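Sorting Out the Arm
At Rultthorpe, a student robotics course spends a full term on picking things up and putting them down

November 23, 2021

The first assignment in the manipulation course at Rultthorpe fits on one line of the handout. Move the object from the table to the dish. Students get two weeks for it, and most of them use both.

The course is in its second year and runs from September to the end of the term. It admits 20 students, who work in teams of four. Each team gets bench time on a shared arm, a login to the course server, and a kit of household and sports items that can be replaced cheaply. There is no textbook. The reading consists of the arm manual, a set of notes on coordinate frames, and the written reports of the previous class, including the ones that earned low marks.

Enrollment is open to students who have passed the introductory programming class. Experience with hardware is not required, and few arrive with any. The first session covers the emergency stop, the speed limit, and how to move the arm by hand without straining the joints. The second covers calibration. A team that skips calibration will usually find its gripper closing a finger's width from where the software believes the object to be.

After that the work splits. Half of each team writes the motion code and the other half handles recording. Every attempt on the bench is logged, whether it succeeds or fails, with joint positions, gripper commands, and video from a fixed camera. The logging tool is called Mindari. It was written by students in the first class and has been patched by those in the second. It stores one attempt per folder and refuses to save a folder without a written note. By the middle of this term the shared archive held 1,657 attempts. Many of the notes are a single word long, and the instructors have stopped accepting "missed" as a note on its own. A usable note says which direction, by what amount, and at what point in the motion.

The archive serves two purposes. Teams use it to find patterns in their own failures, and later in the term they use it as training data. The final project asks each team to compare a hand-written routine with a small learned policy on the same task. Last year the hand-written routines did better when objects started in known positions, and the learned policies did better when objects were shifted between attempts. The margin was small in both cases, and the reports spend more pages on method than on results.

Grading follows the log. A team that fails often but can account for its failures may score higher than a team with a good run it cannot repeat. Each team must hand its code to another team, which runs it on the bench without help. This exchange, known in the course as the Yakubu swap after the room where it was first held, accounts for a quarter of the grade. Common faults found in the swap are file paths that exist on only one laptop, a dish position typed in as a constant, and a home pose that assumes the previous user left the gripper open.

The object list changes as the term goes on. Foam blocks come first. They compress, so an overly tight grip does no damage, and their flat sides give the fingers something to close on. Balls follow, and then dishes of different depths are added as targets.

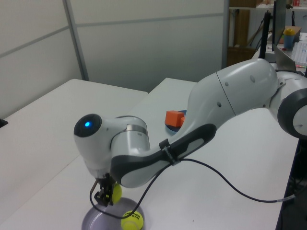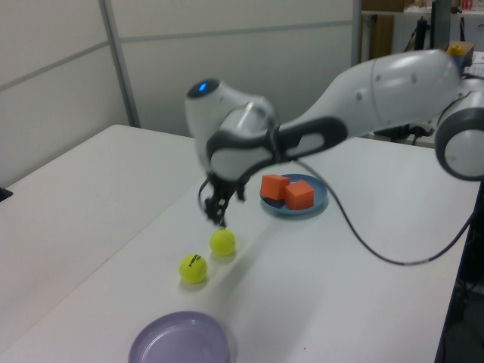
Round objects change the problem in ways that the block assignments do not prepare students for. A block that is nudged during the approach tends to stay near where it was pushed, and the next attempt can go ahead with a small correction. A ball can roll, and the stored position is then useless. Teams respond by slowing the final part of the descent and by centering the fingers more carefully before closing them. The tennis balls on the bench add a complication for anyone working from camera images, as the black lettering can face the camera on one attempt and be hidden on the next. One team's color filter split a ball in two along the print and reported both halves as separate objects. The fix was a few lines of code that merge neighboring regions, and it has been added to the shared library.

Release is the other half of the job and gets less attention until it goes wrong. If the fingers open too high, the ball may bounce out of the dish. If they open too low, they can strike the rim. The handout gives no release height. Teams are expected to find one for each dish and to record how they found it.

Cable routing also appears in the reports more than a newcomer would expect. The checklist posted at the bench asks for a slow pass through the whole motion before each session, with one student watching the gripper cable and another holding the stop button.

The last block of the term is set aside for Mostolar, an in-house trial in which all the teams run the same sorting task under the same time limit. The layout is not released in advance. Teams may adjust two parameters after seeing it, and any other change to the code ends their run. Results are posted with the logs attached, and the logs go into the archive for next year's class.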